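Iyer Tirketti
March 2, 2025

Budget thread. Our year closes in August and I have been putting together the equipment request for the small parts bench. A few people asked how we plan this kind of thing in a group our size, so I'm posting it in pieces over today.

1/ Total we were given for the bench this year: $2,249. That has to cover the grippers, mounts, cables, the parts we practice on, and anything that wears out before August.
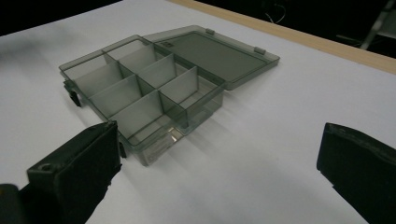
2/ I started with the list of tasks and left the catalog for later. Last year we did it the other way around and ended up with a nice linear rail we have used twice. It is on a shelf in Sistthorpe if anyone in town wants to make an offer.

3/ The task list for this year is short. Open a hinged box. Close it. Put small parts into a given pocket. Take them back out. Move the whole box without tipping it. That's all the bench has to support until the next request goes in.

4/ Every item on the order sheet now has a column that says which task it is for. If I can't fill in the column, the item moves to a second sheet called "later." The later sheet is longer than the first one.

5/ Biggest line: hand-held grippers. We want two matching ones so that two people can record at the same time. Price from the shop we use, Ukden, is $1,000 for the pair, with one set of finger pads each.

6/ I asked for quotes from two other shops. One was cheaper and could not give a ship date. The other wanted us to buy a software plan along with the hardware, renewing every year. We have no line for anything that renews, so that one was out.

7/ If you are comparing quotes, check what is included with the fingers. Ours come with pads. One of the other quotes had the fingers bare and the pads as an extra, and you only found that on page three.

8/ Pads are the thing I got wrong last year. I budgeted for none. They wear, and once they wear the grip changes, and then the recordings from spring don't match the recordings from summer. This time there is a line for spares: $251, which buys enough sets to swap on a schedule.

9/ So that's $1,251 gone, and $998 left for everything else.

10/ Somebody replied asking why we don't print our own pads. We tried. The material we can print is too slick for thin plastic lids, and casting them took Alfie Tunstall most of a week. A week of Alfie costs more than a bag of pads.

11/ Practice objects. I used to treat these as free, meaning whatever was in the drawer. The trouble is that drawer objects go missing or get used for their real job, and then you can't repeat the task with the same thing.

12/ Now we buy practice objects in multiples. Same model, same color, same order. If a box cracks, the next one comes off the shelf and the work carries on.

13/ For the box tasks we went with the ordinary tinted plastic organizers with dividers. They are cheap, you can get more of them anywhere, and they are awkward in a useful way. See-through walls, thin dividers, glare off the front when the light is at the wrong angle. If a setup only works on a solid red block it isn't much use to the people we do this for.

14/ Han-gyeol Joo wanted solid white boxes as well, for comparison. Fair request. Those are on the order, fewer of them.

15/ Objects line: $180. I would have guessed half that before adding it up. Small screws, beads and clips to fill the pockets are in there too, and they are the part that disappears fastest.

16/ Table surface. We need a plain top that looks the same in every session. I priced a proper lab bench and stopped reading at the delivery fee. A white board laid on a regular table does the same job for us. $95 with a second board in reserve, and the reserve is for stains and scratches.

17/ Measure your doorway before you order a board. Please.

18/ Lighting, $140. Two lamps with diffusers. We had been relying on the window. Morning and afternoon sessions looked like two different rooms, and we threw out a good part of one month's recordings for that reason alone.

19/ Cables, clamps and one stand: $160. I know that sounds like a lot for cables. Price them yourself, in the lengths you need, with the locking ends, and then tell me.

20/ Storage drives, $210. I had these under "office" last year and the office budget said no in July, when we were already full. They are a bench cost. They belong with the bench.

21/ Running total for those five lines: $785. Out of $998 that leaves $213. I'm keeping it as the repair line and it has no item against it. I had to argue for that. The usual rule is that every dollar has a name on it by the time the form goes in, and the name I gave this one is "repairs."

22/ What we are leaving out: an arm. People always ask. We share time on one at the Tirketti workshop and that covers us through August. Buying our own would use this whole budget and the next few, and we would still need every item above.

23/ Shared time is not free either. It comes out of a travel line, and someone has to drive over with the boxes. But it is a cost we can stop if the money gets tight. You can't stop having bought an arm.

24/ Question from the replies: how do you decide when sharing stops making sense? My rule is bookings. When we get turned away for a slot more than a couple of times in a month, I start a quote. So far it has happened once, and that was a holiday week.

25/ Another question: lease or buy for the grippers. I looked at it. The lease came out cheaper for the first stretch and more expensive by the end of the year, and it said nothing clear about who pays for a cracked finger. Buying was simpler to explain on the form.

26/ Timing. Quotes from Ukden are good for 30 days. Our approvals take anywhere from one week to five. I asked for the quote to be dated the day we submit, and they were fine with that. Ask. It is one email.

27/ The order goes in two parts. First part is one gripper, one lamp, the board and a few boxes. We run all five tasks on that for two weeks. Second part is everything else. Ukden agreed to hold the pair price if the second order lands inside the quote window.

28/ The reason for splitting it: last time we bought four of a mount and found out that it blocked the lid from swinging all the way back. Four mounts, all wrong in the same way, and the return window had closed.

29/ So before the second order someone has to sit down and check the plain stuff. Do the fingers open wide enough for the side of the box? Can you get at the latch? Does the lid lie flat on the table behind it, and is there room for it to do that? Is there a pocket you can't reach because of the dividers? You can check all of that in an afternoon with an empty box.

30/ We write the answers on the order sheet next to the item. It makes the second approval faster. The person signing can see that the thing was tried.

31/ Staff time. I don't have a good answer. Our form has no place for it, so I put it in the notes: two people, half a day each, three days a week. If the hours get cut, the equipment sits there, and I want that written down somewhere before it happens.

32/ Training for new people is in those hours. It takes a new person a few sessions to get steady with a hand-held gripper. The first few sessions go in a separate folder and we don't count them toward the target.

33/ Things on the "later" sheet, for anyone curious: a third gripper, a better stand, a label printer, shelves with doors, a second set of lamps for the other table, a rolling cart. I would like the cart. The cart has no task in the column.

34/ Mistakes from last year in one place, since I got asked: no pads, no drives, no repair line, four wrong mounts, the rail. Shipping was also missing from half the quotes. This year every price above has shipping in it.

35/ Tax too. Check whether your organization is exempt and whether the shop has your paper on file. Ours didn't, and getting the money back took until the next budget.

36/ If you want the order sheet itself, reply and I'll send a blank copy. It has six columns: item, task, price with shipping, who asked for it, first or second order, and tried yes/no.

37/ Han-gyeol has pointed out that I left batteries off the whole list. They are coming out of the repair line. That leaves less than $213 and I'll post the new number once I have the price.

38/ Form goes in tomorrow morning. I'll add to this thread when the first part of the order arrives.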